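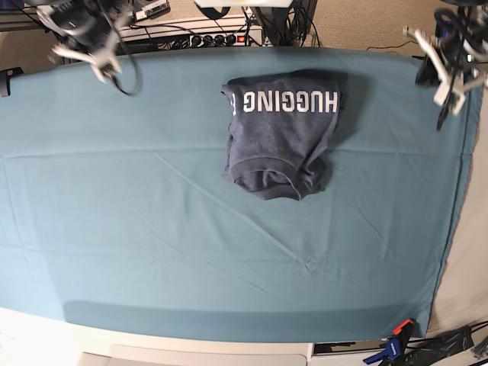 Folded garment with printed lettering, collar toward the front of the table.

Section 3: Heat press transfers on finished garments

Read this section before you print your first garment on the Corano press. It covers loading, pressing and peeling for the standard Wuko transfer sheets. For caps and bags, use the small platen and follow the sheet packed with it.

Before you start

You will need the press, a transfer sheet, a lint roller, a cover sheet and a garment that has been washed once without fabric softener. Softener leaves a film that keeps the adhesive from gripping. New garments straight from the supplier can be pressed unwashed if the care label says they are preshrunk.

Print lettering in mirror image if your transfer sheet goes face down. Tick "Reverse" in the print window and check the preview. Sheets with a clear carrier go face up and are printed the normal way. The sheet type is marked in the corner of each pack.

Setting up the press

1. Place the press on a level surface that can carry its weight. Leave space behind it for the handle to open fully.
2. Plug the press directly into a wall outlet. Do not use an extension cord. The press draws up to 2000 watts.
3. Turn on the switch at the back. The display shows the last temperature used.
4. Hold SET until the number blinks, then use the arrow keys to choose the temperature for your fabric.
5. Press SET again and choose the time.
6. Wait for the green light. A cold press needs 14 minutes to heat evenly across the whole plate, even though the display reaches the set number sooner.

CAUTION: The upper plate stays hot long after the press is switched off. Keep hands, cords and plastic bags away from it. Never leave the press closed when it is not in use.

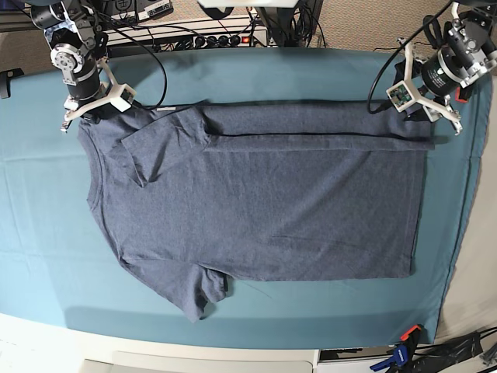 Loading the garment

1. Open the press and swing the upper plate to the side.
2. Slide the garment over the lower plate so that only one layer will be pressed. Zippers, buttons and thick seams must hang off the edge.
3. Smooth the fabric outward from the center with your palm. Do not stretch it. Stretched fabric shrinks back after pressing and the print will crack.
4. Go over the area with the lint roller.
5. Close the press for 3 seconds with no transfer in it, then open it again. This drives out moisture.
6. Find the center line. Fold the garment lengthwise, press the fold lightly with a finger, open it and use the crease as your guide.

Note: For adult sizes, the top of a chest print usually sits four finger widths below the collar. For children's sizes, use two.

Pressing

1. Lay the transfer on the garment and line it up with the crease.
2. Put the cover sheet on top, shiny side down.
3. Lower the handle until it locks. The timer starts by itself.
4. When the beeper sounds, lift the handle slowly.
5. Hot-peel sheets: remove the carrier at once, pulling low and flat from one corner. Cold-peel sheets: wait until the carrier feels cool to the touch.

If an edge lifts, lay the carrier back down, cover it and press again for half the original time. If it lifts a second time, turn the pressure knob one half turn clockwise. 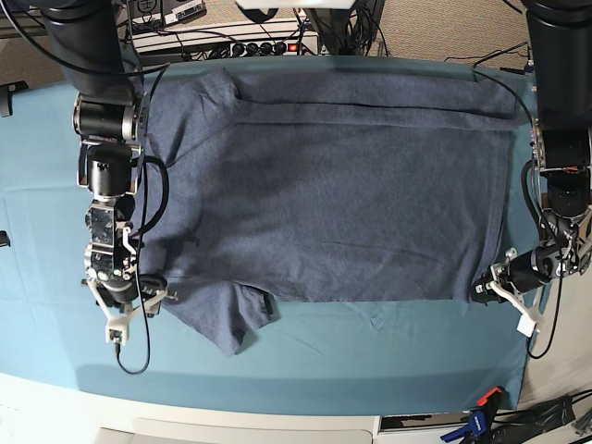 After pressing

Let the garment cool flat before you fold or stack it. Prints that are still warm can stick to each other. When stacking several pieces, put a sheet of plain paper between them.

Wait a full day before the first wash. Wash inside out in cold water and tumble dry on low. Do not iron over the print.

Cleaning and service

Wipe the upper plate with a dry cotton cloth once it is cold. Adhesive marks come off with Huet plate cleaner. Do not scrape the coating. Check the handle bolts after every 200 pressings and tighten them if the handle has any side play.

Replacement cover sheets and platen pads can be ordered from the Rornham parts desk. Have the serial number ready. It is on the label under the base.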